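Tindorbridge Automation Support
Ticket 171: Kitchen-chore task set, two-arm cell
Product: Dutidus task controller
Site: Brernomlow
Status: Open, awaiting site response
Opened: February 15, 2019

Reported issue

The site asks whether the two-arm cell may be rated for unattended table clearing. The requested chore is to sort toy food and kitchen items on a crowded tabletop and return each to its assigned place. Of 79 trials submitted, 54 were completed without operator help. The remainder stopped on a grasp fault or a placement timeout.

Entry 1 - Grasp faults near the stove

The log shows most grasp faults within reach of the toy stove. Matching items placed side by side leave little room for a finger to enter between them, and dark fingers over a black cooktop give the vision module weak edges to work with.

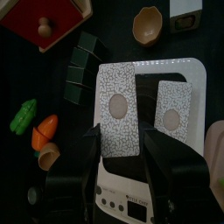

Source: Tindorbridge Support, wrist view, attachment to Ticket 171

The two patterned blocks at the stove are separated by a narrow gap. The controller has at times merged such a pair into one object and requested an opening wider than the gripper allows. The site was advised to lower the merge threshold and to raise the light level over the table. The first change has been made. The second is pending.

Entry 2 - Layout and reach

The site asked whether fewer items should be used. Support does not recommend it for the rating. A household table is seldom tidy, and a result obtained on a bare surface would say little about the chore.

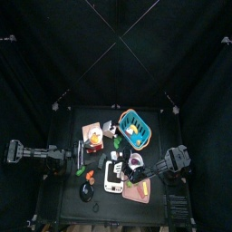
Attachment 2. Overhead view of the cell, both arms over the table.

The bowl and the pink cutting board are both within the right arm's area. The black pot is toward the front left and should be assigned to the left arm in the Vik planner. In the submitted configuration it was assigned to the right, and the planner spent long periods searching for a path across the other arm. Please correct the assignment and reload.

Entry 3 - Shared space between arms

Placement timeouts occur chiefly when both arms are sent to the center of the table. Each waits for the other to clear, and the trial ends at the time limit.
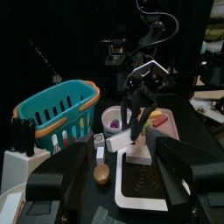
Attachment 3. Wrist view, second arm's gripper at the angled white block.

Support recommends giving one arm priority in the center zone and holding the other at its own side. Long items resting on other items, such as the angled block, should be handled first - the planner does not at present account for one piece supporting another. A request for that function was filed in October and remains under review.

Assessment

The cell is suitable for supervised use. It is not rated for unattended chores at this time. Recovery from a failed grasp still depends on an operator.

Action required from site

1. Correct the pot assignment.
2. Set center-zone priority.
3. Raise the light level and confirm.
4. Repeat the full set of 79 trials and attach the logs to this ticket.

Severity: 2
Next review: on receipt of logs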